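**Skimitz two-part planter, tall size: review after two months**

Bought in April, two units, one for a rubber plant and one for a peace lily. Both sit on a north-facing sill in a home office. The notes below cover the reservoir, the wick, the overflow behavior and the fit of the parts. Updated June 2025 with the second round of measurements.

## What you get

An inner pot, an outer reservoir, a woven wick, a float indicator and a folded instruction sheet. Assembly takes a few minutes. The wick threads through a slot in the floor of the inner pot and hangs into the reservoir below. The sheet says to soak the wick before threading it, and the sheet is right. I skipped this on the first unit and the soil stayed dry for days until I pulled the plant and started over.

No saucer is included and none is needed.

## Reservoir and wicking

I filled each reservoir to the upper line on the float and left both alone. The rubber plant went 14 days before the float touched bottom. The peace lily, a heavier drinker in a lighter mix, went six. These are one-room results in mild weather, and a heated room in winter will shorten both.

Soil choice matters more than the seller's page admits. In a dense, peat-heavy mix the lower third stayed saturated and the top stayed dusty. Cutting the same mix with perlite fixed this on the next repotting. If you use a bagged mix straight, expect fungus gnats.

The wick is the weak part of the kit. It is sewn shut at one end only, and the open end frays after it has been pulled out and rinsed once. Naheed Durrani, who runs the plant swap where I first heard of these, replaces hers with cotton clothesline from the hardware store. I have done the same with one unit and see no difference in draw rate.

## Float indicator

Accurate when clean. The float rides in a narrow channel at the side of the reservoir, and mineral scale builds up there quickly with hard water. On the rubber plant unit it stuck at the halfway mark while the reservoir was dry. Pull it and wipe the channel at each refill. A wider channel would solve the problem, and there is room for it.

## Overflow

There is no overflow port. Fill past the upper line and the water rises into the root zone, where it stays until the plant uses it. For indoor use this is defensible – a port would drip on the sill – but it rules the planter out for a balcony or anywhere rain can reach it.

## Compared with the Bulten and the Holtholm

The Bulten planter uses a perforated cone packed with soil in place of a wick. It wets faster, has nothing to fray, and cannot be adjusted. The Holtholm is a ceramic sleeve with a plastic liner, much heavier, and has no indicator of any kind. Hina Jafri lent me hers for a week and I guessed wrong on the water level both times I checked.

For someone who travels, the Skimitz is the better choice of the three. For someone who is home every day, a plain nursery pot in the Holtholm looks nicer and does the same job.

## Fit and nesting 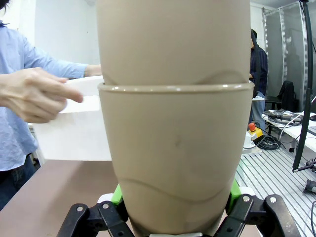

Planters of this type live or die by how well the two parts seat, and a loose fit lets light reach the reservoir, which grows algae. Mine have stayed clear so far. I now check nesting on any stacked pot before buying. With the beige plastic pair, the tapered upper piece sits down inside the cup-shaped lower one, and the lower rim is rounded and rolled, which is easier on the fingers than a cut edge when lifting a full pot. A matte tan surface is also forgiving of water spots, though smudges still show on it.

Lift the inner pot straight up. Twisting it drags the wick against the slot and speeds up the fraying.

## Cleaning

Diluted white vinegar, 60 minutes, then a bottle brush. The reservoir's inside corners are tight and hold scale. I have not tried the dishwasher and the sheet does not mention it.

## Verdict

Recommended for moderate drinkers in an airy mix. Not recommended for succulents or for outdoor use. Replace the wick at the first repotting. Niven sells a compatible float by mail, and I have one on order.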